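Tunder 2 Parallel Gripper – Simulation Model and Bench Notes
February 26, 2023
By the Grurmont product desk

The Tunder 2 is a two-finger parallel gripper for small arms. It ships with flat finger plates, a flange adapter and a simulation model, so a cell can be tried out on screen before anything is bolted down. The model is included in the price and covers the body, both fingers and the wrist camera mount.

We compared the Tunder 2 with the older Sethi gripper, using the same arm, the same controller and the same five test objects. The Sethi closes faster. The Tunder holds thin, stiff items better, mostly on account of the longer plates, and it needs less force to do so. Neither one is a good choice for soft bags.

Thin items are where most buyers have questions, so the model comes with a set of wrist-view test rooms. Wall and floor finishes can be changed, and flat items such as prints and cards can be placed at any angle between the fingers.

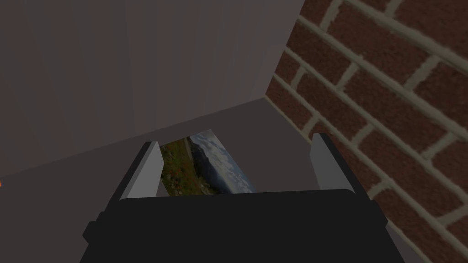
Trornmont, writing after a month with the model, reported that the finger spacing matched their bench unit well but that the default friction value was too high, and thin cards stayed put on screen when they slipped on the real plates. They lowered it by hand and asked for a setting per finger. That setting was added in the September release, together with a lower default.

Wrist camera. The mount sits behind the fingers and looks out between them. With the fingers wide open, both plates stay in view. Buyers who want a clearer view of the object can order the offset bracket – it adds a little height and has to be entered in the controller as a tool change.

Controllers. The gripper runs on the Grurmont controller and on up to four older Sethi models. Check the firmware list before ordering. The cable is not interchangeable with the Sethi cable, although the plugs look alike.

Spare finger plates are sold in pairs. Rubber-faced plates are a separate item and are not yet in the simulation model.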